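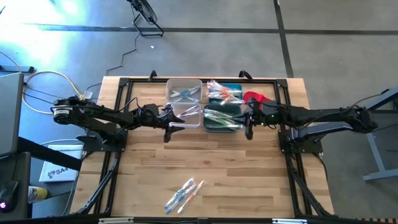
Toothbrushes, halfway through the sort. Three still waiting for a tub.

I have been meaning to write about the toothbrush situation since January, when I opened the hall closet to find a bandage and a whole avalanche of them came down on my feet. We are a family that accepts every free toothbrush it is offered (my mother was the same, bless her), and then there was the big order from Savwood, which I placed late at night and which was a bit larger than I remembered. The box said 200. I have given plenty away since then, to neighbors and cousins and the church pantry, and we still had 70 left when I finally sat down with them.

So, containers! I used four small ones, two of them clear plastic, one teal-blue and one dark green, and set them two by two so I could reach them all easily. The blue and white brushes got a clear tub to themselves. The packaged ones with the orange accents went in the teal tray, and the clear and green packages went in the green one, which pleased me more than it should have. I do love it when things match.

My first plan was to sort by soft and medium, and I gave that up after ten minutes of squinting at tiny print. Color is so much easier, especially if you have small helpers who can't read yet but have very firm opinions about blue.

The packaged ones are for guests and for the overnight bags, and the trays will go on the low shelf in the closet, next to the washcloths. If you have a nice way of labeling little tubs, please leave me a comment, I'd love to hear it. Next up is the drawer of travel shampoos, and I am a little afraid of it.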